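Search this site Enter keywords Go

December 2022
By Na-rae Yeon

3.2 Arrangement of the Work Surface

The second part of the study concerned the way small household items are grouped on a table before use. Participants in the Kirkora and Wirau sites were asked to set out cups and a basket in whatever manner they considered ready for serving. No model layout was provided. Each session lasted 15 minutes, and the final arrangement was recorded before anything was put away.

The surface was kept the same at both sites. A brown mat was laid over a white tabletop so that the usable area had a clear border, and a rack was supplied for the cups. Earlier work at the Mandagi site had used a bare table, and participants there tended to spread items toward the edges, which made the layouts hard to compare. With the mat in place, most people treated its border as the limit of the serving area. The rack was usually placed near a corner. 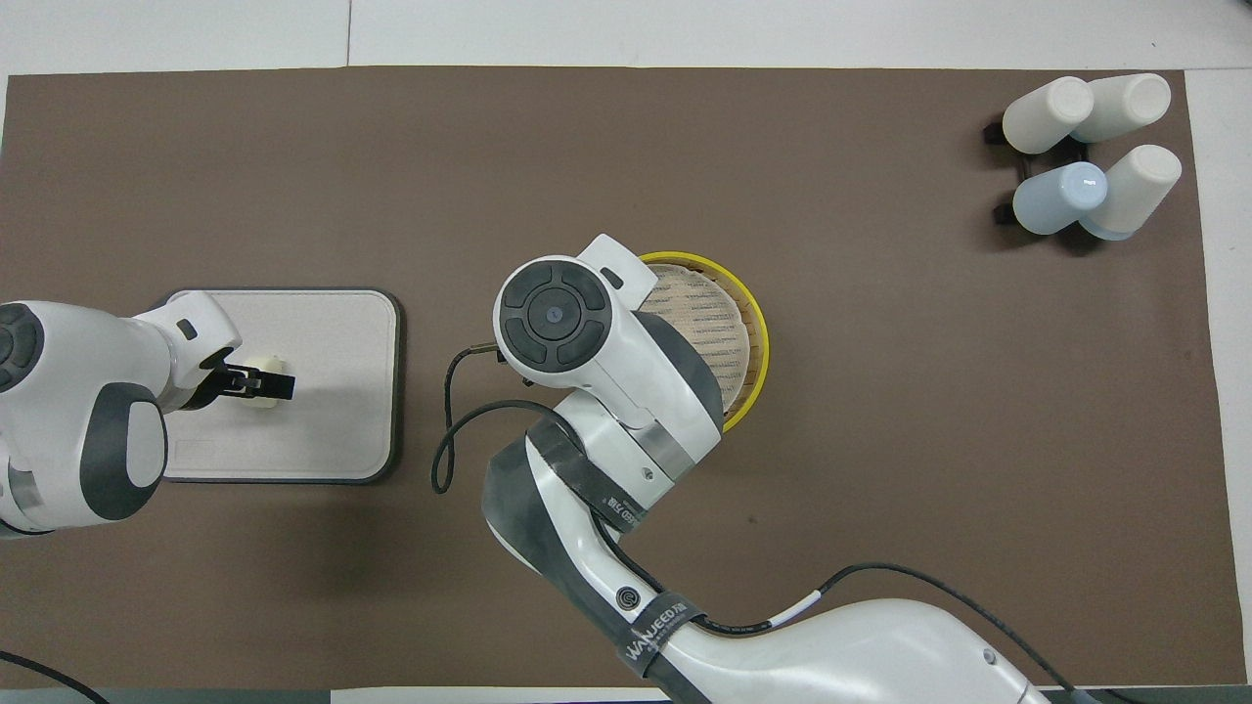
Figure 4. Work surface with mat, cup rack and round basket with a yellow rim.

Baskets were handled less consistently than cups. Some participants left the basket close to the rack and appeared to regard the two as a single group. Others moved it toward the person who would be served. When asked about these choices in the interviews, participants most often spoke of reach, and only then of appearance. Several remarked that a basket set too near the cups makes it awkward to lift a cup out with one hand.

The coding scheme follows the one developed for the Grerumness survey, which drew on roughly 600 written accounts of table setting in private homes. Distances were grouped as near, middle or far relative to the seated position. Items touching the border of the mat were coded as inside it. Two coders worked separately, and disagreements were settled by discussion after the October sessions.

Layouts in which the rack had been moved off the mat entirely were kept in the sample but are reported separately in Section 3.3, together with the interview responses that refer to them.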